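Robot fault thread! Saturday, November 16, 2024, and Tamia (our arm, we love her) gave us a real puzzle today. 1/7

Quick background. Timero is our button-and-cable routine. Press a button, move the slider, flip a switch, then on to the plugs. It has run fine since July, and then this morning it quit with error 849, position mismatch. Twice. 2/7
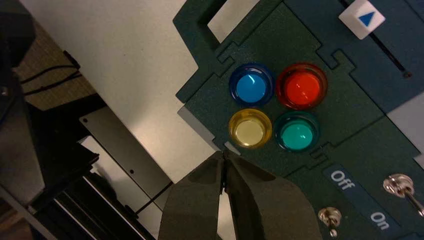 849 means the arm thinks it's in one place and the joint sensors say another. Ours disagreed by 7 mm at the fingertips. On a button that size, 7 mm is a miss – and on a toggle switch it's a bent lever. So I love this error! It stopped her before she pushed on anything. 3/7

First guess was the fingers, so we swapped them. Same fault. Second guess was the board sliding on its base. Clamped it, same fault again. 4/7 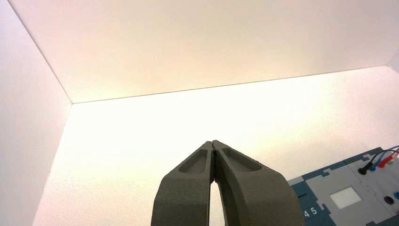
The plug half of the routine worries me more than the buttons. A finger can catch a cable and keep pulling, and with black, blue, red and green leads all curving up off the same side of the board there's plenty to catch. We cut the speed way down for every test after that. 5/7
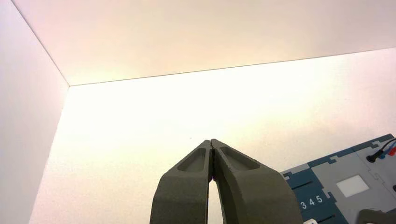 6/7 What it was: one loose bolt at the shoulder. The folks at Wilczyńska had warned us about it and we checked the wrong joint. Two turns of a wrench and the mismatch dropped to nothing. So satisfying!

7/7 If you run the same setup, check the shoulder before you take the fingers off. Full log goes up on the Sumudholm page tonight, and I'd love to see yours if you've hit 849 too.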